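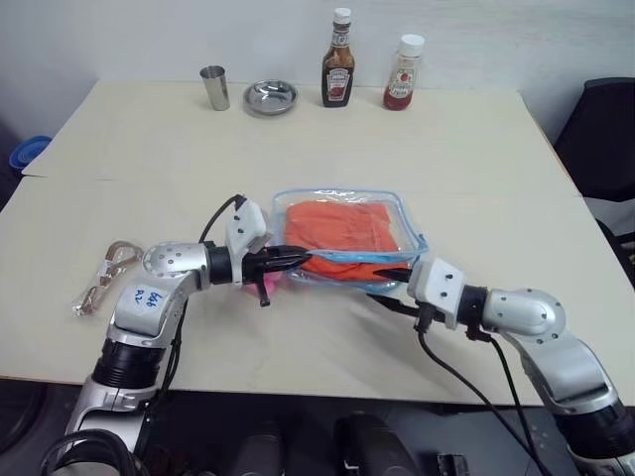 Zipper pouch, head view. Left tool over the pouch by the zipper strip, right tool open at the lower right.

September, bench notes, Junholm cell
Stollis vs. Pisik gripper controllers, same arms, same fingers

09:10
Picked up from Ladan's page. The question is still whether to stay on the Stollis controller for both hands or move to the Pisik board. Mechanical side is frozen for this comparison: same black fingers, same wrist couplings, same arm gains. Only the gripper current loop and the position filter change. Both boards are set to the same force ceiling, up to 20 N at the fingertip by the calibration sheet. I did not recheck the sheet today.

Homed both grippers before starting. Right one homed twice, first attempt stopped short on the open side and reported success anyway. This is the old Stollis behavior, ticket is open with Sylvain. Power cycle clears it.

09:35
Stollis, zipper pull, pouch flat on the table. The job is to get the left fingers on the blue zipper end while the right hand pins the pouch. Pinning is the weak part. With one finger on the plastic and the other off the near side, the pouch pivots under the finger as soon as the left hand loads the strip. Closing the right hand on the piping is better when it catches. It catches when the lower finger gets under the edge, and at the current approach height it mostly rides over.

Dropped the approach height by eight mm on the right hand. Pouch edge picked up on the next few tries, then the finger scraped the table and the arm faulted on wrist torque. Backed it off halfway. Leaving the number in the config with a comment so that it doesn't get taken for a calibrated value.

10:20
Stollis current traces pulled. The close command has a step at first contact, then a slow sag of the reported position while the current stays flat. On a rigid block this is invisible. On the folded cloth inside the plastic it looks like the object is still being compressed, and the grasp detector waits until timeout. Mahtab's proposal is to use the current only and ignore position after first contact. Tried it. It works on the pouch and gives false positives on free closing if the friction in the finger slide is high. The left slide has more friction than the right. Cleaned and regreased it before swapping boards, so the Stollis numbers before this line and after this line should not be pooled.

11:05
Swapped both hands to Pisik. Connector orientation is reversed compared with Stollis and the key is shallow enough to force. Consuelo has marked the harness ends. Please keep the markings.

First power-up: left hand OK, right hand not on the bus. Duplicate node address, set by hand with the vendor tool. Fifteen minutes gone on that.

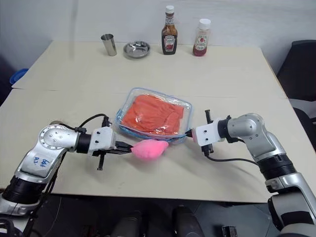

The Pisik loop is noticeably quieter at low force, and low force is where the two boards differ most. Command tracking on a free close is nearly the same for both. Under load the Pisik position holds steady after contact and the detector fires without the timeout. I used soft contact for the first pass: the fuzzy pink plush in the left gripper, held just in front of the pouch, with the right gripper parked beside the pouch's right edge. Plush is a bad case for the detector because the force ramps up so slowly. On Stollis I had to lower the contact threshold for it, and the lowered threshold then tripped on cable drag. On Pisik the default threshold was usable for both plush and pouch. I would not read too much into it until the drag has been measured separately.

13:40
Cable drag. The right hand cable rests on the table when the arm is reaching left, and pulls on the housing when the wrist rolls. Put a load on the wrist in software only (no gripper motion) and rolled it end to end. The offset shows up in the wrist torque and leaks into the gripper estimate on Stollis. No visible leak on Pisik, possibly hidden by the heavier filter. Asked Nuria whether the filter can be turned off from our side. She thinks yes, with the debug build.

Rerouting is the proper fix. Needs a clip farther up the link and more slack at the elbow. Not today.

14:30
Repeated the zipper task on Pisik with the halfway approach height. Log has 119 closes across both hands for the day, including homing, so filter by the task tag before computing anything. Preliminary reading:

Stollis: faster free close, position sag under load, timeout on soft objects, homing bug.
Pisik: slower free close, stable hold, detector fine at defaults, bus setup is a nuisance.
Pinning the pouch: no difference I can see. That one is geometry, and a wider pad on the right fingers would probably do more than either board.

Glare off the plastic is still breaking the zipper end localization in the head camera. Separate problem. Raised exposure made it worse, lowered exposure lost the strip. Sylvain has the Hosseinzadeh polarizer kit and can lend it.

15:50
Started the endurance run on Pisik, left hand only, rigid block, 2,000 cycles. Current limit as above, temperature logging on. Right hand powered but disabled. If the run stops on a bus error, note the cycle count before restarting; the counter resets with the board.

Open:
Stollis rerun of the soft contact pass with the regreased slide (Mahtab)
Pisik debug build without the filter (Nuria)
Cable clip and slack, right arm (Consuelo)
Pad drawing for the right fingers, wider at the tip, same mounting holes (me)
Recheck the force calibration sheet on both hands before any of this goes into the comparison table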